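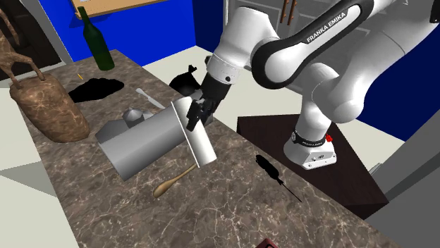

Print | E-mail

Filed under: Minor Leagues, Player Development

Haruna Oshima threw 10 bullpen sessions for Stillthorpe before she was allowed to face a batter. Her pitching coach, Sebastián Tapia, wanted the release point fixed first. He describes her delivery in two parts: the shoulder sets the line and the wrist finishes it. Her slider had been leaving the hand early and staying flat.

By November the average spin rate was 2,958 rpm, a gain of around 300 on her spring figure. The fastball has not changed. Tapia limits her to 100 pitches a week — warm-up throws included — and will not raise that before the Drenen series.

Related
Sakai names its rotation
Dereo Park mound to be rebuilt
Drenen sign left-handed reliever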